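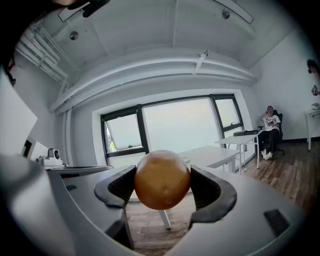
23rd June. Second sort of the Drindadik sack, continuing from the notes on the first. Sorting by eye is slow for the mid-size tubers, so the working rule for today was to reject on skin first and weigh afterwards. The round one with the smooth, slightly mottled skin is what I want the keep crate to look like: a few small dark spots, shallow eyes towards one end, nothing that would need digging out with the point of a peeler. Spots of that size are a pass. Anything sunken or soft under the thumb goes out whatever the size.

Grades as used:

- **A**: up to 200 g, shallow eyes, spots allowed if flat
- **B**: over 200 g, otherwise as A
- **C**: deep eyes, cracks, any green
- **Out**: soft, sprouted, cut by the harvester

C is still usable for the peel-loss trial but must be kept apart from A and B. Last time they shared a crate and I had to regrade the lot.

Scale check before starting: 400 g reference read 400, 800 g reference read 800. No adjustment made. The tare on the blue tub had drifted because there was soil stuck under the rim. Scraped it off and re-zeroed.

Soil: brushed dry, not washed. Elīna Mets washed half of the Havormont sack in the spring and those went off in store well ahead of the unwashed half. We didn't control for anything else, so I would not quote it, but dry brushing costs little. Use the soft brush. The stiff one lifts the skin on this batch, particularly at the stem end.

Daylight is better than the lamps for picking out green. Under the lamps the first few C tubers went into A and only showed up when I carried the crate to the window. Do the green check at the window from now on and leave the rest for the bench.

Weighed and bagged 33 from grade A for the store test. Paper sacks, tops folded twice, labelled with batch and grade. Cold cupboard, bottom shelf, away from the onions. The data logger is in the middle sack. Its clock is an hour slow and I have left it so, to match the earlier files. Correct when plotting.

Mairéad Mac Suibhne asked whether eye depth should be measured instead of judged. Tried the depth gauge on several B tubers. The foot of the gauge rocks on anything round and I got a different figure each time at the same eye. A narrower foot might do it. Left the gauge in the second drawer with a note on it.

To do:

- [ ] Regrade the C crate for green only
- [ ] Ask Elīna for the Havormont store weights
- [ ] New paper sacks, same size as before
- [ ] First reweigh of the store sacks in August, same scale, same tub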